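Annick Jacquet
March 2026

OK so a few people asked how I finally got through the odds and ends situation and I said I'd write it up, so this is going to be a thread. Get a coffee!

Background for anyone new: we moved from the Jokgate apartment to the house in Tindstead last July and I labeled every single box except the ones I packed on the last night. Those all say MISC. Some say MISC MISC.

I tried the pretty method first. Drawer dividers, little clear tubs, a label maker (I love my label maker, I will not hear a word). The trouble is you can't buy a tub for a thing until you know what the thing is, and with MISC MISC I really did not know.

So - big bin. One large open bin, no lid, flat bottom. Everything weird goes in there first and gets looked at before it gets a home.

No lid is the part I feel strongly about. The second there's a lid, it's storage. I had a lovely Flultow tote with a snap lid and I closed it in the fall and didn't open it again until after the holidays.

Also don't fill it! I tip in a little at a time so I can see the bottom between things. When it's heaped up you only ever deal with the top layer and the bottom layer goes back in the closet with you feeling like you did something.

Someone asked what size. Mine is 29 inches on the long side and I wouldn't go smaller. You want to be able to push things apart with your hand and have them stay apart.

Color matters more than I thought it would too. I started with a black one and kept missing anything dark, lost a whole glove in there. Gray is so much better. Bright stuff jumps out and even the dark stuff shows up fine against it.

It'll get scuffed, by the way. Let it. I was wiping mine down every night like it was a good countertop and then I came to my senses.

How I do a round: timer on for 13 minutes, music on, bin up on a table. TABLE. Not the floor. I did the first week on the floor and my back filed a complaint.

Rule one, pick up whatever is closest. No hunting for the easy ones. If I let myself choose I will pick the cute thing every time and leave the tangled thing with the wires for tomorrow me, who also doesn't want it.

Rule two, say out loud what it is. I know how that sounds. But "this is the foot off a lamp we don't own anymore" is a very clarifying sentence to hear yourself say in a kitchen.

Rule three, if you can't say what it is, it goes back in and gets one more round. After that it's gone. My husband James gets a veto but he has to use it within the day and he has to name a shelf.

(He has used it on a bag of curtain hooks. We have blinds.)

What actually trips me up is the in-between stuff. Soft things with hard bits on, shiny things made of a bunch of smaller things. Do you sort by what it's made of or where it gets used? I went back and forth on this for way too long.
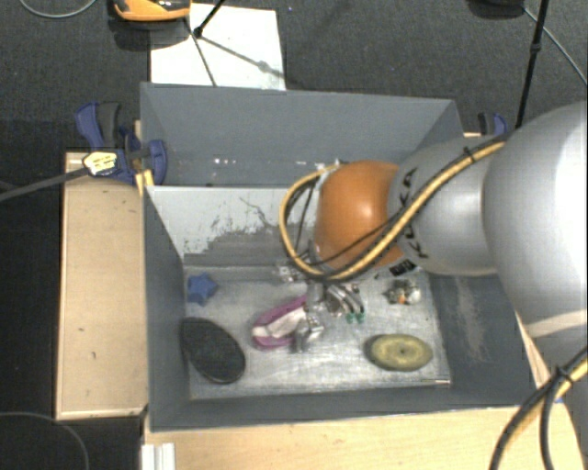

Where I landed is: where it gets used. Always. Material is how a store thinks. If I want the blue star I'm going to look in the place I'd play with it or hang it up, and I don't care one bit what it's made of.

Shape is no help either. You can have two ovals in a bin, one dark and one sort of yellow-green, and they can belong at completely opposite ends of the house. I did a "round things" tub at one point. Please don't do a round things tub.

And crumpled stuff, smooth it out before you decide! I've almost thrown away perfectly nice things that just looked sad because they'd been squashed at the bottom of a box for months.

Things I'd do differently: start with the hall closet, because it's where the new mess comes in. And have the donation bag already open next to me, not "in the garage somewhere."

Money, since it came up in the replies - I spent $80 on organizers before any of this and I've used maybe half. The bin was $6 at a yard sale. I'm not bitter. I'm a little bitter.

Still to go: the craft box, whatever's in the bottom of the toy chest, and one MISC MISC that James says is his and that I'm not supposed to open. It rattles.

Will report back on the rattling one when he's cleared it. If you've got a good home for single puzzle pieces with no puzzle, please tell me in the replies, I have so many and I can't make myself toss them.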